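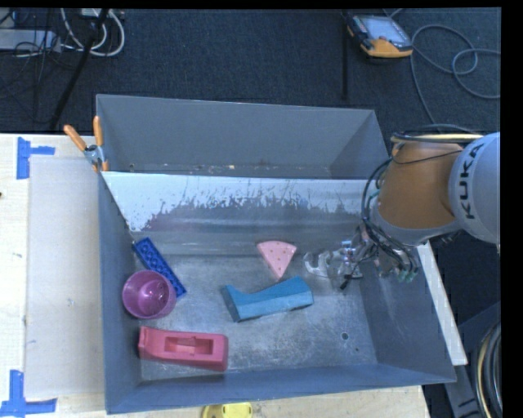
Does a faster SSD make an old laptop feel faster than more memory does?
On the machine I tested, the SSD won by a mile for starting up and opening programs, and the extra memory only mattered once I had a silly number of browser tabs open.

Old Laptop, New Parts: What I Tried and What I Got
Noemi Crenshaw
Intro to Computer Hardware, final project report

Why I picked this

My aunt was going to recycle her Zerkura laptop because it took forever to do anything, and I begged her to let me have it for this class. It came with a spinning hard drive, 4 GB of memory and a battery that swells my heart with pity every time I unplug it. Everybody online says "just put an SSD in it" and I wanted to see how much of that was true, and whether the memory upgrade was worth my money too (I was paying for all of this, so I cared a lot!).

What I used

The drive was a Wavico SATA model, the plain cheap one. The memory was a single Sikder stick, 8 GB, which went in the one slot and replaced what was there. I wiped the laptop first and did a clean install so my aunt's old programs wouldn't mess with the results, and then I cloned that install onto the SSD so both drives had exactly the same stuff on them.

For the file copy test I made a folder of 1116 photos and documents, and for the program test I used Fovdale, the photo editor we all have from the design elective. It's slow to open on anything, so I figured it would show a difference.

How I tested

I did four setups: original everything, SSD only, memory only, and both. Each test got 5 runs per setup and I averaged them. I used a stopwatch on my phone for boot time, starting when I pressed the power button and stopping when the desktop quit loading icons. My thumb is not a lab instrument, so please don't read anything into tenths of a second.

I let the laptop sit for a while between runs with the lid open. The first Saturday I didn't do that and the fan was screaming by lunch, so I threw those numbers out and started over, which hurt.

Results

Copying the folder from one place to another on the original hard drive took 718 seconds on average. I went and made a sandwich. With the SSD the same copy was done before I got to the kitchen, and I had to rerun it because I'd walked away and missed the end. Adding memory by itself changed the copy so little that I'd call it a tie.

Booting went from just under 2 minutes on the old drive to a time where I barely got my hand back on the stopwatch. Memory only did nothing I could notice here either. Fovdale opened much quicker from the SSD, and it also got a small boost from the memory once I loaded a big photo with lots of layers.

The browser test is where the memory finally earned its keep. With 4 GB, switching between tabs made the pages reload, and on the old hard drive the whole laptop would freeze up while it shuffled things around. The SSD made those freezes shorter. The extra memory made them stop, at least with the set of tabs I used.

Stuff that went wrong

The bottom cover has a screw hiding under a rubber foot and I pried at the case for way too long before I found it. There's a little crack by the hinge now (sorry, Aunt Dee). I also didn't seat the memory all the way the first time, so I got a black screen and a beeping noise and about an hour of pure panic. Push until both clips snap!

One thing I'd change is that I only had one laptop. A different model with a faster processor might care more about memory, and I can't say anything about newer drives because this one only has the older SATA connection. I also wish I'd measured battery life. I think it got a bit better with the SSD but I never timed it, so that's just a feeling.

If you're doing this on a budget

Buy the drive first and use it for a couple of weeks. If you're a tab hoarder like me you'll probably want the memory after that, and if you mostly write papers you may never bother. My aunt took the laptop back in January, by the way, and now she wants me to do her desktop.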